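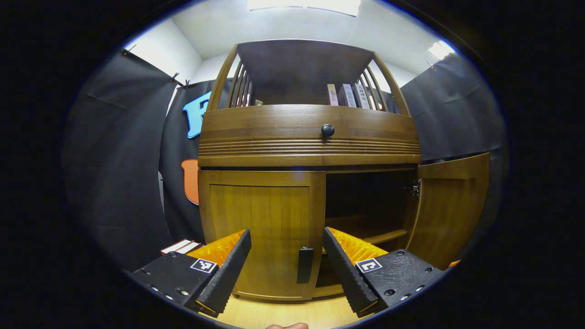

The finger pads wear out long before anything else on the gripper, according to Asmaa Soliman, and most of the calls her desk at Nokex used to get came down to pads left on too long. The company has now put its care routine for the hand-held gripper into a single service kit, on sale from January through Prestbridge.

The kit holds 30 replacement pads, a driver for the finger bolts and a printed card of checks. Nokex advises looking at the pads every 500 grasps and changing both together at 1000. Pads changed one at a time close unevenly, and the tool then pulls to one side on small handles and door edges.

Markers get their own section on the card. They should be wiped with a dry cloth at the start of each shift and replaced if a corner lifts. After any finger change the opening has to be calibrated again - the step users skip most often.

"We wrote it for the person holding the tool," said Brahim Naciri of Nokex. "You can do the whole card at the bench before work starts."

Workshops at Ullthorpe tried the kit first and asked for larger type on the card, which has been changed. Existing customers can order the card alone at no charge.

Press contact: Nokuthula Masilela, Nokex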